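Umesham workshop hangs its power strips on the wall, and visitors like the fish

21 November 2022

The shared workshop in Umesham has moved its power strips up from the floor and onto the walls. The change was finished this month, after a trial that began in July, and it covers every work table in the building. The members who asked for it say the tables are easier to use and the floor is much easier to sweep.

Until the summer, most of the strips were lying under the tables. To plug something in, a person had to go down on the knees and feel for a free socket between the table legs and the bags. In a survey in spring, this was the complaint written most often, before the heating and before the price of the coffee. The workshop has 316 members, and 200 of them answered the survey.

The new arrangement is simple. Each strip hangs on a metal hook, and the hook sits on a square pad that is glued to the wall above the table. No holes were drilled. The building belongs to the town and the rental contract does not allow drilling in the white walls, so screws were never a possibility. The cord goes down behind the table, where it is not in the way of the hands.

The hook pads were bought in a mixed pack, and they are printed with cartoon animals. The table by the back wall received a pink fish with a big eye. Some members wanted plain pads and said so at the July meeting. The children who come to the open afternoons voted in the other direction, and the animals have stayed. The tables are now called by them, so one can reserve "the fish" for a morning in the same way as one reserves the saw.
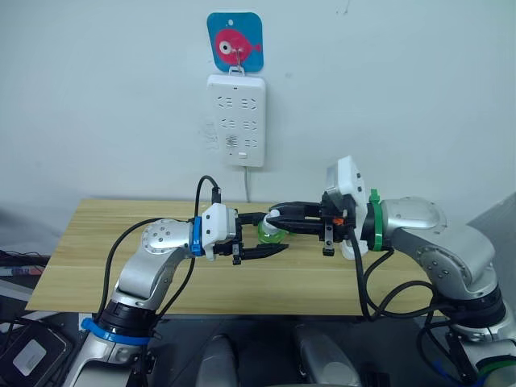

What was bought, and what it cost

The workshop purchased 42 hooks in total. They hold the strips, but also the table brushes, the aprons and the extension cords that earlier were kept in a box by the door. With the strips, the pads and new labels for the fuse cabinet, the bill came to 1,138 dollars. Most of this was paid from the membership fees, and the rest came from the sale of old shelves in September.

Two kinds of pads were tested before the order was placed. The Pichon pads stayed on the wall during the whole trial. The other kind let go twice in the first week, both times at night, and one strip had to be thrown away after its fall. The remaining pads of that kind now carry only light things, such as dust cloths.

Kasa, the hardware store across the street, lent a small scale so that the strips could be weighed together with their cords and a full set of plugs. The result was well under the limit written on the package. Still, the workshop asks members not to hang bags or jackets on the same hook — a strip with all its sockets in use is already enough for one pad.

There are also a few new rules. Heaters, glue guns and the big vacuum cleaner must be connected to the fixed sockets near the door and never to a hanging strip. Large adapters should go in the bottom row, where they do not cover the neighbor socket. When a plug is pulled out, the other hand should hold the strip, so that it does not swing on its hook. Whoever leaves a table last turns off the switch.

A sheet with these rules hangs beside the entrance. A translated version is planned for the winter, when the workshop expects a group from Vindthorpe for the repair course.

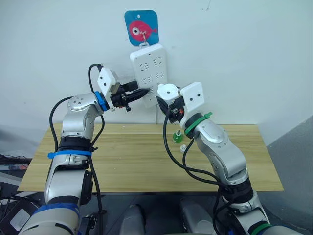
WORKSHOP NEWS / TABLES AND TOOLS

Small things on the tables are the next subject. Cups, caps and little containers tend to remain after a session, and it is often not clear if they are part of someone's project or can be put away. From next month, each table will have a shallow tray for such pieces. What is in the tray stays until the evening. What is outside the tray goes to the shelf for found objects, and after two weeks it can be taken by anybody who has a use for it.

The light wooden tabletops will be oiled again during the winter closing. Members are asked to empty the tables before that date and to take home anything that stands under them. The strips can remain on the wall, but all plugs must be out.

In Vindthorpe, the sister workshop has asked for the list of materials and wants to hang its own strips before spring. Its walls are painted brick, and it is not sure that the pads will hold there. A test with three hooks has been agreed — the pads will be sent from Umesham together with the borrowed clamps.

Members who notice that a pad is coming off the wall should take the strip down, lay it on the table with the switch off, and write the name of the table in the book at the entrance. Spare pads are in the second drawer under the book.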